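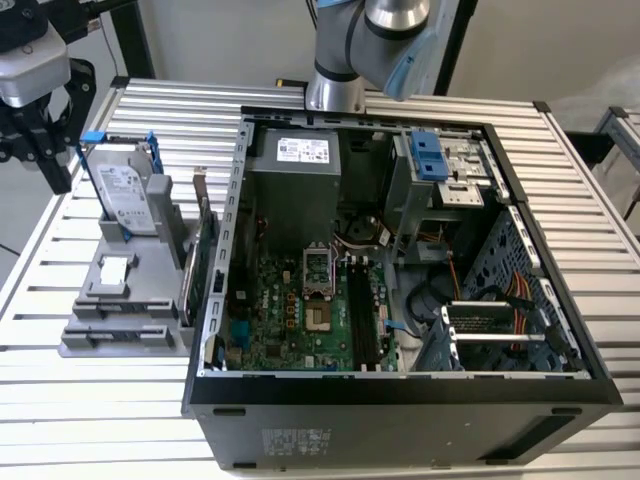
Computer refurbishment

Computer refurbishment is the mending and cleaning of used machines so that they can be passed on — a humble trade, and a much loved one.

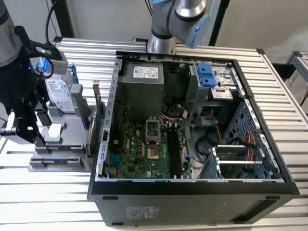 A Dell motherboard with an empty processor socket.

In the town of Varov, the Esanis workshop was started one August by Līga Ramanauskas, and it has since rehomed 1,016 desktops.

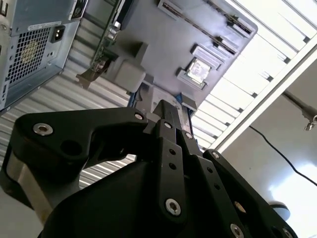 An open grey desktop chassis.

Most go to schools and libraries nearby, 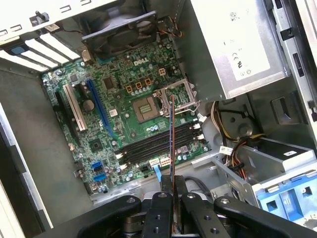
and a good many to pensioners, who get two free lessons and a pot of tea.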